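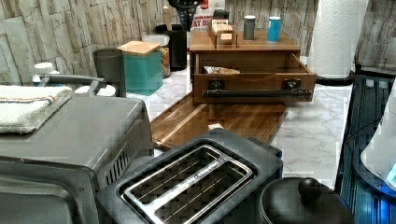 *Kitchen counter, toaster and drawer side. January, before the afternoon block.*

Notes from the teleop work on the Zastetti tasks. Mostly for me, but whoever takes the next block should read the drawer part first.

I did the morning on the leader arms and my shoulders are letting me know. The task list for this counter is still the same: towel off the toaster oven and back on, bread bag out of the drawer, drawer closed, cup moved from one side of the organizer top to the other. We're at 267 saved demos for the whole counter now (yay!), but 122 of those are cup moves, so the mix is pretty lopsided. I'd like to stop doing cups for a while. They're easy and everybody drifts toward them when they get tired, me included.

**Drawer.** The long black bar handle looks like it should be the friendliest thing on the counter, and it's what gave me the most trouble. If I come in from above, I end up hooking the bar with one finger and pulling at an angle, and then the drawer racks and sticks partway. Coming in level and grabbing near the middle, between the two brackets, works much better. Slow pull, pause, let go, back straight out. The pause matters more than I thought! On the early ones I let go while still moving, and the policy picked that up and learned to sort of fling the handle. I've marked 10 of those for removal but haven't deleted them, in case we want them as bad examples later.

Closing is fine. Push with the closed gripper on the front panel, just under the bar.

**Bread bag.** Ugh, plastic. The top of the bag sticks up past the drawer side, so there's something to pinch, but it crinkles and shifts every time and no two grasps look alike. I tried two ways:

- pinch the very top and lift straight up (clean, but it slips if the bag has settled)
- go lower into the bag and close gently (holds, but squashes whatever is inside)

I went with the first and just re-grasped when it slipped. I'm keeping the re-grasps in the demos. Last time we trimmed them all out and the Lastunden run had no clue what to do after a miss, it just carried an empty gripper over to the cutting board and opened it very proudly.

**Towel.** Folded, white, with the orange and blue stripe along one fold. I've been using the stripe as my own cue for where to grab, and I wonder if the policy is doing the same. Worth flipping the towel around for a few so the stripe isn't always in the same spot. The dark flat top of the toaster oven is nice for contrast, at least.

**Cups.** Gray one and light blue one on top of the organizer, and the little wooden holder with the packets next to them. I clipped the holder once on a leftward move. Lift higher before going sideways. I know, I know, I wrote the same thing last month.

**Hand guiding vs. remote.** I also tried a few drawer pulls by hand guiding, physically pushing the arm through the motion. The pull itself felt much nicer because I could feel the drawer start to stick, which I can't through the leader. But my own arm was in the wrist view for most of it, so those are no good for training as they are. Saved under the Westum folder anyway. If the Đồng controller update really does give us force feedback on the leader, I'd rather just wait for that.

Next up:

- [ ] drawer pulls with the bag pushed farther back
- [ ] towel with the stripe turned the other way
- [ ] leave the black toaster where it is, I keep nudging it with the elbow and then the start poses don't match
- [ ] tape marks for the organizer feet
- [ ] ask whether the pot lid task is still on the list, the round knob should be an easy grasp and I'd like to try it

Leader arm wrist joint felt a bit gritty toward 3 pm. Wiped it down, no change. Check the screws before the next block.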